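Kirlow Meal Box: Questions We Get Often

142 shares 16 comments

What is Kirlow?
Kirlow is a small lunch service in the town of Illgate. We cook in one kitchen and bring meals to offices and homes. Rosaura Tamayo started it, and Reshma Dlamini is answering most of the mails.

How do I order?
You fill in the form before 4 p.m. and you receive the meal the next working day. Orders after 4 p.m. move one day further. By telephone we can only change an order, not make a new one.

Can I pause my plan?
Yes, as long as you want. Please write to us before 4 p.m. also for this. The days that you have paid stay on your account and they do not expire.

Which areas do you deliver to?
All of Illgate, and Skornow up to the railway bridge. For Nseir we need at least three meals for the same address, because the road is long.

Do you cook without nuts?
We have meals without nuts in the recipe, but our kitchen uses nuts in other dishes. If your allergy is strong, we advise you not to order from us. We are sorry for this.

Is there a deposit for the packaging?
No. We stopped the deposit on glass jars. If you still have our old jars, give them to the driver and we put the money back on your account.

Where do I throw the packaging?
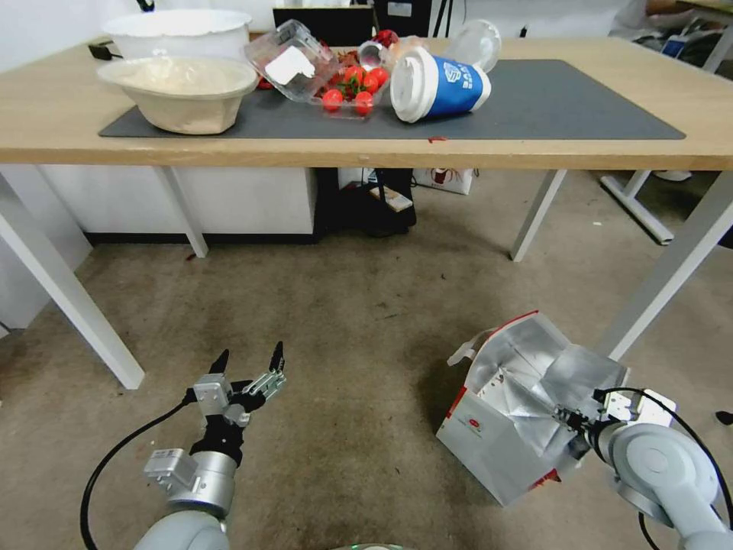
ILLGATE, October. The rules of the town have changed a little this month. Clear plastic containers go to the yellow bag, with the lid open and no food inside. Molded-pulp bowls go with the paper when they are clean, and with the food waste when they are greasy. Paper cups are general waste for the moment, but their plastic lids go in the yellow bag.

Can I get an invoice for my company?
Yes. Write the company name in the second line of the form. We send invoices at the end of the month, by mail only.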